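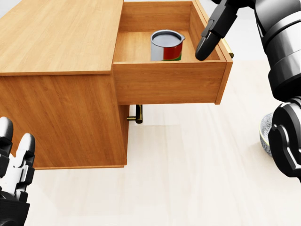
Thread on the Jörg Dreßler situation at Stovby, as I've had the same question in my messages all evening. I'll keep each post short.

He is staying. The club put out two lines just after 6pm saying he will see out the season as first-choice goalkeeper. No quotes from him, no quotes from the coach.

For those who don't follow handball closely: Dreßler told the club in December that he wanted to go. Dridoler had asked about him and were ready to take him straight away. He trained with Stovby after that but didn't play.

The Dridoler move was close. Personal terms were done. What wasn't done was the fee, and the two clubs were further apart on that than most reports had it.

Stovby wanted all of it up front. Dridoler offered half now and half in the summer, with the second half depending on them staying up. I can see why Stovby said no to that. Dridoler are one place above the drop.

There was also a second club, Sullisix, who came in late. My understanding is they wanted him on loan only, to cover an injury, and he wasn't keen on moving his family for a few months.

So by this morning it was Dridoler on their terms or nothing, and Stovby chose nothing.

Numbers, for context. Dreßler has 674 saves in the league for Stovby. He is a penalty specialist too, though his record from seven metres this season was worse than last year's even before he stopped playing.

The younger keeper did fine in his place, and a bit better than fine in the away win at Antwi. But he let in a lot of soft ones from the left wing at home and the defence looked nervous in front of him. You could hear them shouting at each other from where I sit.

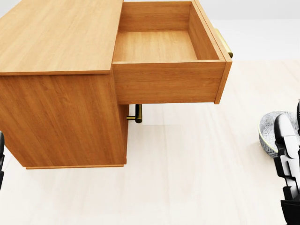
Wooden cabinet with the drawer open

What the coach does next is the part I can't answer. He said last month that anyone who didn't want to be there could hand his kit back. He'll be asked about that before the next match and he'll have to say something.

My guess is Dreßler starts on the bench at Antwi and comes on for penalties. Then he starts the home game after. It's only a guess.

A few of you have asked if he'll be booed. Some people will, probably. Attendance was down to nearly 100 below normal for the last home match and the ones who did come weren't in a great mood to begin with.

I wouldn't boo him myself. He asked to leave, was told no, and has gone back to work. He never refused to train, whatever was being said on the supporters' page.

On that: the story about him walking out of a team meeting is wrong. He left early for a medical appointment which the club knew about. I got that from two people who were in the room.

Contract. It runs to the end of next season, with a clause that lets him talk to other clubs this summer. I've seen it written that the clause has a fixed price in it. It doesn't, as far as I know. It only says Stovby have to listen.

That makes the summer quite simple. If Dridoler stay up they'll come back with a better offer. If they go down they won't be able to pay his wages and it's somebody else's turn.

What do Stovby get out of it? A proper goalkeeper for the run-in. They're four points off the play-off places and have most of the top sides still to come at home. Before today I'd have said they had no chance. Now I'd say a small one.

What do they lose? The fee, which might be lower in the summer with a year less on his deal. And the young keeper may start wondering how long he has to wait. He's the one I'd be talking to if I worked there.

Reply to a couple of people asking about the shirt refund. The club shop isn't doing refunds on Dreßler shirts, and obviously there's no reason to want one now. They were selling them off at 80 kroner last week. I assume that has stopped.

Season ticket holders: the rearranged match keeps the same seat numbers. You don't need a new ticket. I checked with the office as the email wasn't clear.

Correction to the post further up. The points gap to the play-off places is three, not four. I was going by the table before last night's late result. Thanks to those who pointed it out.

Last one for tonight. I've asked the club if Dreßler will speak to the press this week and was told "not planned". If that changes I'll add it to the bottom of this thread.

Update, 9.40pm. He's been named in the squad for Antwi. Both keepers travel. No word on who starts.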